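Horkine Home Projector Review: Big Picture, Small Complaints

By Evanthia Sotiropoulos
January 31, 2025

I have been going to the movies less. The nearest theater to me, the old Pernus in Stirotholm, now shows half an hour of ads before every feature, and the last time I went, the man behind me took a phone call about a boat. So in November I spent $487 on the Horkine, a home projector roughly the shape of a loaf of bread, and told everyone I was doing it for the art.

Since then I've put about 40 movies through it. Some of them were good. I want to be fair to the projector and say that it can't be held responsible for the third act of any prestige biopic.

Setup took one evening. The box holds the projector, a power cord that's a foot too short, a remote, and a booklet that thanks you for joining the Horkine family and then has very little to say to you as a relative. There is a tripod socket underneath. There is no tripod. You point the thing at something flat and it fixes the shape of the image by itself, humming while it thinks. On a good night this is over before you've sat down. If somebody brushes the table, it starts thinking again, and it will do so in the middle of a deathbed speech.
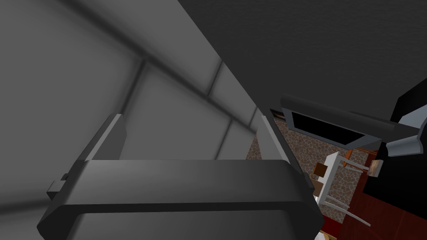
What you aim it at matters more than any number printed on the carton. I began with a bare wall painted a color the store called Oatmeal, and everyone in every movie looked as if they'd eaten something off. A friend told me gray was the answer, and it's half the answer: a light gray does help dark scenes look darker. But it wants to be smooth. A big light gray paneled surface like the one in the picture has the right color and then gives you joints to look at, and once you've noticed a line running through a leading man's forehead you will never follow his dialogue again. I ended up buying a pull-down screen, cost more than I'd like to say here, and the Oatmeal people recovered overnight.

Picture quality, then. In a properly dark room the Horkine is lovely. I watched a black-and-white courtroom drama my father used to like, and the faces had a softness I'd forgotten about after years of watching things on a laptop balanced on a cushion. Skin looks like skin. Snow looks like snow. Night exteriors are where it struggles, and since every serious film of the past few years has been shot in what I assume was a closet, you'll meet that struggle often. There are four picture modes. Cinema is the one you want. Vivid is for people who feel that grass has been holding back.

In daylight, forget it. With the curtains open I tried the trailer for a submarine thriller and got a pleasant view of my own wall with some muttering over it.
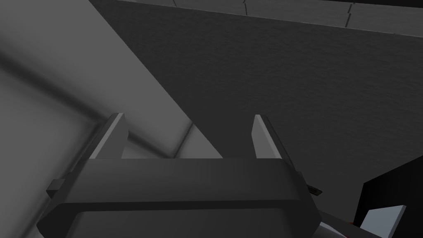
The muttering brings me to the speaker. Horkine says the built-in sound is "room filling," and I suppose it would be if the room were a coat closet and you were in it with the projector on your lap. Dialogue is clear enough. Music is thin, and explosions come across as someone closing a drawer. I borrowed a Cheng soundbar from my brother-in-law, plugged it in, and heard for the first time that one of my favorite spy movies has a double bass in it. He has asked for the soundbar back. We're in talks.

Then there's the fan. It isn't loud, and during a car chase you won't know it's there. During a quiet Scandinavian drama about two sisters and a lake, the fan is the third sister. Moving the projector from the side table to a shelf behind the couch helped a lot, and the short power cord then made itself known, so budget for an extension.

The menu is the part I'd send back for rewrites. The home page has rows of suggestions you can't turn off, and they're the kind of suggestions made by something that has never seen a film. I finished a three-hour war epic and was offered a cartoon about a hamster. Searching by title works fine if you spell the title exactly right. Searching by director brings up workout videos. After a week I gave up on the built-in apps and plugged in the streaming stick I already owned, and I've been a calmer person ever since. 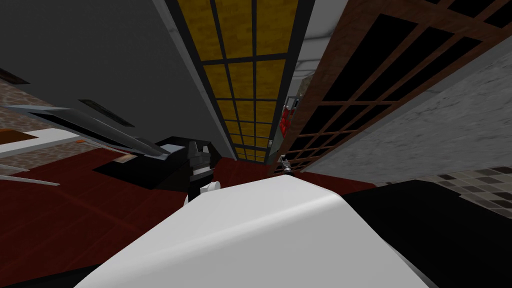

Image credit: Karabo Swanepoel

One warning about updates. The Horkine likes to install them when you turn it on, which, for a device used mostly at the exact moment people have sat down with popcorn, shows an interesting sense of timing. The longest one took 23 minutes. I had guests. We talked to each other, and I learned that one of them is getting divorced. You can switch automatic updates off under Settings, then General, then a page called More, and I'd do that before you do anything else.

The remote glows in the dark, faintly, and I have no complaints about that at all. It's the nicest thing in the box. The volume buttons are where your thumb expects them, and the button marked with a star does nothing that I've been able to discover.

Battery life doesn't come into it, as there's no battery. I mention this only because the photo on the carton shows a family watching a movie in a meadow, with no cord in sight and, I noticed later, no power outlet nearer than the barn.

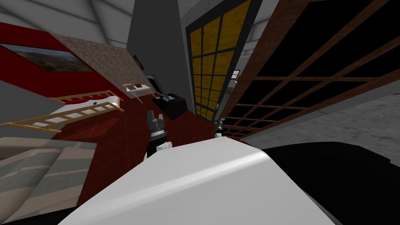
Would I buy it again? I would, with the soundbar and the screen figured in from the start, so the total didn't creep up on me the way it did. If your living room is bright, or you mostly watch the news, get a television and be happy. If you can make a room dark and you miss seeing actors' heads at a size larger than your own, the Horkine does that very well for the money. I watched an old musical on it last week with the volume too high and cried at the dance number, same as I did when I was nine.

Picture: very good in the dark
Sound: bring your own
Menus: no
Fan: present
Remote: excellent, apart from the star

Four stars out of five. It was going to be three and a half, but then I went back to the Pernus for a new release, and the boat man was there again. He bought the boat.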